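2 Jul 2020

I have been asked by several former colleagues to set down how the folding room at Grarau has changed since May, when the first automated station entered regular use. The views expressed are my own, although the management at Grarau has kindly reviewed the figures.

Grarau handles linen for small hotels and clinics. On an ordinary day the room receives 1,000 pieces, most of them towels and cloths that must be picked up, opened, folded and stacked. Until this spring all of that work was done by hand at the long tables. The station supplied by Fesach now takes a share of the small items. In its first full week it completed 282 pieces without assistance and set aside 79 for an employee to finish.

Picking up remains the difficult step. A folded cloth presents a clean edge, while a rumpled one offers only creases, and the choice of where to grip determines whether the piece can be opened properly afterward. 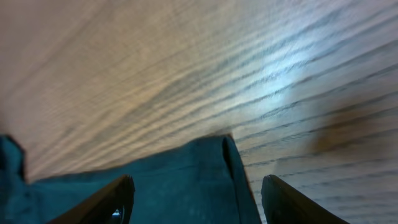 *Teal fabric on a wood surface, with a raised fold between the gripper fingers.*

The effect on staff has been mixed. Adaeze Nnaji, who led the morning shift for many years, now spends part of each day reviewing the pieces set aside and recording the cause. She finds the work easier on her shoulders and harder on her patience. Two other employees asked to return to hand folding and were permitted to do so.

No positions have been eliminated to date. I would nevertheless note that one vacancy on the evening shift has not been filled, and staff are entitled to a clear statement on whether it will be. Job titles and pay grades also remain as they were - a point raised twice with management, as the review duties require training that the old grades do not recognize.

A second station is under discussion for the Lomus building. I have recommended that the people who will work beside it be consulted before an order is placed. A reply is expected once the budget has been settled.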